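Danach Institute > News and Publications > Interviews

Longer use begins with ordinary care: a conversation with Javiera Ojeda

Thu 16 August
By the Communications Office

Javiera Ojeda joined the Danach Institute as head of textile care after a decade in commercial laundering. Her department advises hotels, hospitals and housing providers on how to keep clothing, footwear and household fabrics in use. It also operates the repair room on Skomlow Street, where members of the public may bring in garments for assessment. She spoke with this office ahead of the publication of the department's revised care guide in October.

Asked what most often brings a garment to the end of its life, Ms. Ojeda did not name wear. "It is washing," she said. "People wash too often, at too high a temperature, with too much detergent. A sweater that has been worn for one afternoon over a shirt does not need to go into the machine. It needs to be aired and folded."

The department examined 500 garments that had been handed in as unusable. According to Ms. Ojeda, 200 of them could have been returned to use with a repair taking less than an hour. The most common faults were open seams, missing buttons and small holes at the elbow or underarm. "A seam is held by thread, and thread is inexpensive," she said. "Most of those owners had looked at the damage and assumed that the fabric itself had failed."

The same assumption is made about shoes. The new guide gives footwear a chapter of its own, prepared with the Nikel workshop, and much of it concerns what happens between one wearing and the next. Ms. Ojeda recommends that leather shoes be rested for a full day after use, with the laces loosened and the tongue pulled forward.

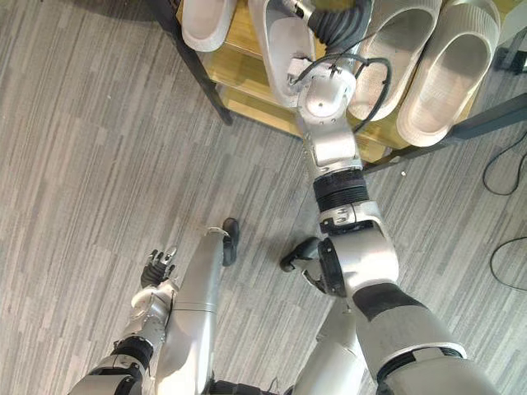

"Heat does more harm than rain," she said. "A wet shoe placed against a radiator will crack, and a cracked upper cannot be restored. The same shoe left at room temperature, with paper inside it, will usually recover." She advises changing the paper once during the first evening and applying conditioner only after the leather is fully dry. Heels should be taken to a cobbler before the wear reaches the heel block, when the work is quick and the cost is low.

Knitwear takes up the longest chapter in the guide. The department receives more questions about it than about any other subject, and Ms. Ojeda attributes this to the way knitted fabric behaves when damaged. A small tear in a woven cloth tends to stay where it is. A broken loop in a knit can run.

"The first instruction is to leave it alone," she said. "Do not pull the loose end and do not cut it. Secure the open loops with a safety pin or a few stitches in contrasting thread, and then decide what to do."
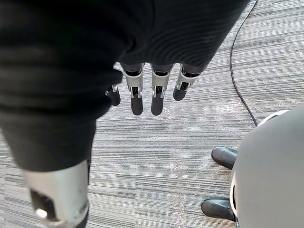

Ribbed fabrics require particular attention, she continued, as they depend on their stretch. A darn worked too tightly will hold the ribs together and cause the surrounding area to pucker. The guide recommends working with the fabric relaxed on a flat surface, using yarn slightly thinner than the original, and checking the stretch after every five rows. Dark colors are repaired under a daylight lamp – ordinary evening lighting makes black yarn very difficult to read, even for experienced staff.

On storage, her advice is brief. Knitwear should be folded and placed on a shelf. Heavy pieces should not be hung, whatever the hanger.

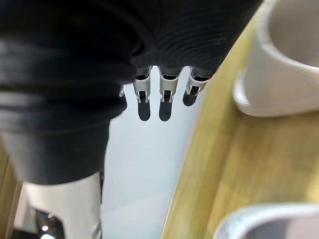
Black ribbed knit above the metal fingers.

Ms. Ojeda was more cautious on the question of moths. The department does not endorse any single product, and she considers cleaning to be the most dependable measure. "Moth larvae feed where there is food residue, skin and hair," she said. "A clean garment in a closed bag is reasonably safe. A worn garment at the back of a closet is an invitation." For pieces already affected, the guide describes a period in the freezer, a return to room temperature and a second period in the freezer.

The Institute will offer three introductory classes to accompany the guide. Two will cover hand sewing and one will cover darning. The darning class will use the manual prepared by the Śliwiński school, which Ms. Ojeda described as the clearest she has worked with. Participants are asked to bring one item of their own and to wash it beforehand.

She expressed the hope that employers would also take an interest. Work uniforms are often replaced on a fixed schedule regardless of condition, and in her view this practice deserves review. "If a jacket is sound, it should stay in service," she said. "I would like that decision to be made by someone who has looked at the jacket."

Comments (4)

M. Tolley
Does the freezer method work for wool rugs as well? Mine would have to be folded several times to fit.

Reader in the north district
I have been washing sweaters after every wear for thirty years. My wife has asked me to print this out.

Danach Institute
M. Tolley: Please contact the textile care desk with the dimensions. Thick folded items need a longer period, and a specialist cleaner may be the better option.

bettina_k
Will the darning class be repeated? I work evenings.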